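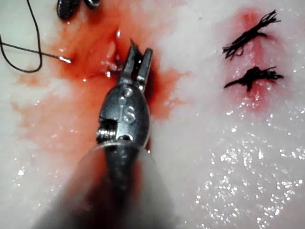
How long before I can lift things again after gallbladder surgery? (and what did you eat??)

Posted in Recovery and Home Care, 11/5/23

Hi all, long-time reader, first time I've needed to ask anything. I'm having my gallbladder out in a couple of weeks, keyhole, home the same day if it goes to plan. The surgeon went over the operation itself and I feel fine about that part. What I forgot to ask about is everything after, and of course I thought of it all in the parking lot.

My situation: I live by myself on the second floor, no elevator, with a beagle mix who weighs 30 pounds and thinks the stairs are a race. I also work at a garden center (Breltow, if you're local) where a bag of potting soil is the lightest thing I touch all day. The sheet they gave me says "avoid heavy lifting" and that's it. What's heavy? Is a gallon of milk heavy? Is a dog who doesn't want a bath heavy?

Second thing is food. I've been eating toast and plain rice since August because anything greasy sets me off, and I'm so tired of it I could cry. Did you go right back to normal or ease in? My sister-in-law says I'll never eat cheese again, and I would like somebody to tell me she's wrong.

Third, sleeping. I'm a stomach sleeper. Help.

Khosravi_knits

Oh I remember this feeling! I had mine out last year and I had a notebook full of questions that I left on the kitchen counter, so you're in good company.

Lifting first. My surgeon's office told me nothing over 12 pounds until my follow-up, but my neighbor had the same operation at a different hospital and got a different number, so please call and ask yours for an actual weight. The nurse line won't mind, they get this one all day long. And tell them what your job is! I have a desk job and was back at it pretty fast. Somebody hauling soil is a different story, and they may want to write you a note for light duty. Get the note before the surgery if you can, it took forever to get paperwork out of them afterward.

For the dog, I'd find a walker for the first stretch, or a friend with a fenced yard. It wasn't the weight that got me with mine, it was the yanking. One squirrel and you'll feel it in every single stitch.

Stuff I was glad I did ahead of time:

Moved the pans and the coffee up to counter height so I didn't have to bend
Bought milk in the small cartons
Put the laundry in little bags (a full basket is heavier than you think)
Washed the sheets the night before
Bought pants with a soft, high waist, because one of the cuts is at the belly button, right where jeans sit

Food: I eased in. Soup, toast, baked chicken, bananas, then a bit more each day. Your sister-in-law is wrong about cheese, at least in my case. I had a grilled cheese in week three and nothing happened except I was very happy. Fried stuff took longer, and I still can't do a big plate of it without regretting it.

Oh, and the shoulder pain! They pump you up with gas and it can make your shoulder ache for a couple of days. I thought I'd slept on it funny. Walking around the apartment helped me a lot. If you get a fever, or your skin or eyes look yellow, or the belly pain is getting worse and worse, call them, don't wait on a message board.

groltum60

Back to work in a week, no problems. Ate pizza on day two, would not recommend. Sleep in a recliner if you've got one.

briltden_mom

Agree with most of the above but please don't go by when other people went back, it's all over the map. I do want to add to the sleeping part. I don't own a recliner so I built a sort of ramp out of couch cushions and slept on my back with a pillow under my knees. I hated it for four nights and then I could manage on my left side, hugging a pillow against my belly. Stomach sleeping was the last thing to come back. Keep that pillow handy for coughing and sneezing too, you press it on your middle and it hurts a lot less.

For the stairs, I took them one at a time with a hand on the rail and planned it so I only went down once a day. Put your phone charger by the bed. A long one.

Good luck, and give the beagle a scratch from me!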